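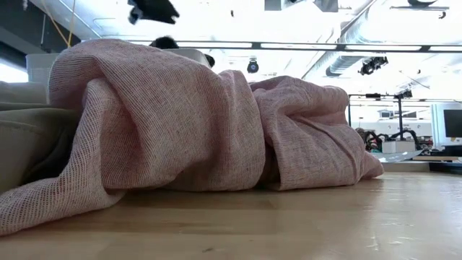
Loltden Textile Reuse Group
Minutes of the sorting and folding meeting, March 2021

Present: eight members, including the chair and the minute taker. Apologies were received from the Zovside drop-off point.

1. Minutes of the previous meeting
Accepted with one correction. Under item 4, "knit" should read "woven."

2. Matters arising
The shelf labels have been reprinted in larger type. The second steamer is still out for repair. Gil Supply has quoted 56 dollars for the replacement hose and the quote was accepted.

3. Stock
Total stock on the shelves stands at 3825 pieces. Of these, 613 are classed as loose or open weave: scarves, wraps, light throws and uncut lengths. This class has grown since September and now takes up more shelf space than its weight would suggest. The meeting noted that much of the extra volume is air, as open-weave pieces are being put away bunched.

4. Folding of open-weave pieces
The current sheet tells sorters to fold everything in thirds and then in half. This works for sheeting and shirt cloth. With gauzy cloth the folds do not hold, the piece springs up in the middle, and a long end tends to twist on itself. Pulling the twisted end to free it drags the threads and leaves a net-like patch that does not close up again.

Two methods were compared. Rolling gives a compact result but hides snags and stains from whoever checks the piece next. Flat folding over a card takes longer and shows the surface. After discussion the following was agreed for a trial period:
Lay the piece on the bare tabletop and open it fully before any fold is made.
Untwist ends by lifting and turning. Do not pull.
Smooth from the center outward with flat hands. Rings and bracelets off.
Fold lengthwise once, then over the card.
Set aside any piece with a pulled thread longer than a finger.

One member asked that fringed pieces be treated separately – the card catches the fringe. Left open until the next meeting.

5. Color sorting
Pale pinks continue to be a problem. Dusty pink with darker rose threads has been shelved under pink, red and mixed by different sorters. Agreed: sort by the main ground color seen at arm's length and ignore fine contrast threads. Olive and gray stay as separate shelves. Olive-gray goes to gray.

6. Bins
The clear and whitish bins are to be kept for checked pieces only. Unchecked material goes in the sacks. Brindia has offered more bins of the shallow type. The offer was declined, as the shallow lids do not fit the existing stack.

7. Tables
The light wood tabletops were inspected by hand for splinters. One rough spot was found near a corner and will be sanded and waxed before open-weave work resumes at that place. Tape is not to be used on the tops – the residue marks pale cloth.

8. Any other business
The lint rollers are nearly used up. A reorder was approved.
The small scissors should go back on the hook at the end of each session.

Actions
Minute taker: revise the folding sheet and post it at each table.
Chair: confirm the hose order with Gil Supply.
Table team: sand and wax the rough corner.
Stock team: refold the open-weave shelves, starting with the pinks, and report the shelf space freed.

Next meeting: date to be sent out with the revised sheet.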